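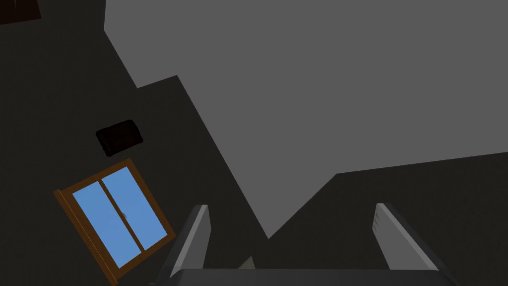 04/09/2025

Trip planner notebook, Sotis build. Picking up where the March pages stop.

Reran the island itineraries overnight, 393 finished, rest timed out on ferry lookups. Same as last time. Timeout is still set too short for the Drandthorpe route, the timetable page there is slow to load before breakfast. Raised it, rerunning the failed ones only.

Main headache: transfer times. Planner gives 2 hours between landing at Parsons and the last boat to Prallivness. Fine on paper. In summer the bag line alone eats half of that, and the bus to the harbor only goes when it's full. Three of the test trips leave the traveler on the dock with no bed. Need a seasonal buffer. Tried adding a flat 45 min, fixes Prallivness but now it refuses perfectly good winter connections. Put it back.

Hotel prices. Old scrape had 149 a night for the harbor guesthouse, new one says 200. Checked by hand, both right, the lower one is without breakfast and on the road side. So we are comparing diffrent rooms. Add a board-type field and stop averaging them!! This probably explains the silly "cheapest week" chart from March too. Do not send that chart to anyone else.

Beach ranking: Drandthorpe comes out top for families again. Don't believe it. It's scoring on sand and parking, nothing about the steps down (lots, steep, no good with a stroller). Reviews mention them over and over, we just don't read that column. Look at weighting tomorrow.

Small stuff
- currency rounds twice on the summary page, fixed
- lunch stop suggested at a place that only opens evenings. hours feed was stale, refreshed
- "day trip" label showing on trips with an overnight. not fixed
- packing list tells people to bring a heavy coat to Prallivness in August, somebody swapped the min and max temps. me, I think

Rerun back just before I left: most of the ferry ones went through. A handful still stuck, all on the return leg, all with the change at Parsons. Maybe the return timetable is under a seperate link? Check that first, before touching the timeout again.

Leave the machine on, second batch is queued.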